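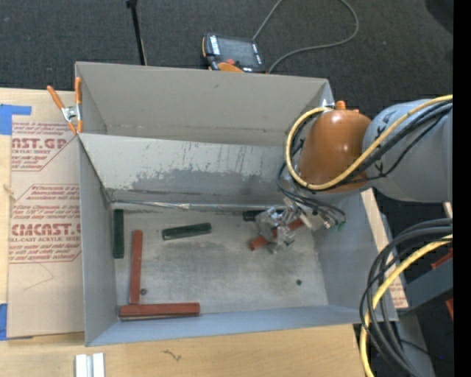

Sorting bins at Tostmont: where the trial stands

Members have been asking whether a robot arm could take over any of the picking and tidying in the Tostmont workshop. Anahera Dunstan and Hamish Tamihana have spent the first part of July trying to find out, and gave a short report on 16th July.

The job they chose is a dull one. Blocks of two colours, reddish-brown and dark green, are put in a metal bin in no particular order, and the arm has to lift them out one at a time. A new starter learns it before the first tea break. The arm has had 1029 attempts so far and is still learning.

Hamish says a block lying flat in the open gives little trouble. Blocks near a side wall are harder, as the fingers need room on both sides and the walls of the bin slope. Two blocks touching are harder again. When a grip failed, the usual cause was the arm closing on a corner and pushing the block further in. Of the failed attempts, 371 were put down to this.

Dark blocks against dull metal also caused mistakes early on. Moving a lamp helped more than any change to the software.

Speed is the other question. Rochelle Quinlan timed herself against the arm over a full bin and finished well ahead. She pointed out that the arm does not get bored and could be left running over lunch, provided someone is near enough to stop it. At present someone has to be.

Ebony Brunton asked about chores at home, such as emptying a dishwasher or pairing socks. Anahera's answer was that these are a long way off for this arm. A bin stays where it is clamped and a block keeps its shape. Crockery comes in many shapes and socks have none to speak of.

The trial carries on until the arm reaches 3000 attempts. The next stage will use mixed fittings from the Loltico order, which vary more in size. Anyone who would like to help with resetting the bin should speak to Gobnait Egan. Sessions last 22 minutes and no experience is needed.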